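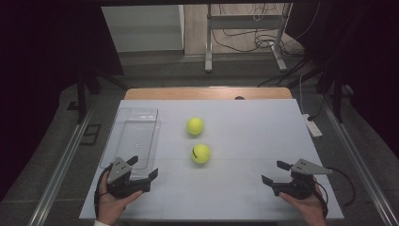 Print this page | E-mail this page

Reading time: 5 minutes

4. Recording a task with the two hand grippers

This section is for packing staff at Masthorpe who will teach the Skirard cell a new task. You do not need to know programming. You hold one gripper in each hand, you do the task by hand, and the cell learns from your recordings. Please read section 3 (Cables and power) first.

4.1 Prepare the table

1. Clear the white tabletop. Only the objects of the task may stay on it.
2. Put the objects and the tray inside the grid. For the first training we use tennis balls and a clear plastic tray, because a ball is easy to grip and does not break.
3. Check that each gripper cable has a free loop beside your hand. The cable must not lie across the tray.

Note: The clear tray is hard to see on the white surface. Touch its rim before you start, so you know where it is.

4.2 Record

4. Take one gripper in each hand and stand at the near edge of the table.
5. Open the fingers of both grippers and wait for the tone.
6. Pick up one ball, carry it to the tray and let it go there. Then do the same with the other ball. Move a little slower than your normal work speed.
7. Bring both grippers back to the near edge and wait for the second tone.
8. Move the balls to a different place on the grid and repeat. One complete set is 80 recordings.

CAUTION: Keep your own fingers away from the gripper fingers when they close.

CAUTION: Do not walk around the table during a recording. There may be cables on the floor.

If a ball rolls off the table, stop and mark the recording as "spoiled". Spoiled recordings are not counted against you.

4.3 Changes to your shift

A person who records is taken off the line for that time and keeps the same pay grade. Do not record for more than 600 seconds without a rest. Your wrists will feel the weight earlier than you expect.

Names are not stored with the recordings. Lovely Tiongson keeps the recording roster, and you can ask her to be taken off it. When the cell starts a new task on the line, the person who recorded the task stays beside it for the first shift and may stop it at any moment. Questions about job duties go to Visitación Sepúlveda, not to your line leader.

Continue with section 5, Checking your recordings.

Contact Stundmont Support | © Stundmont | Back to top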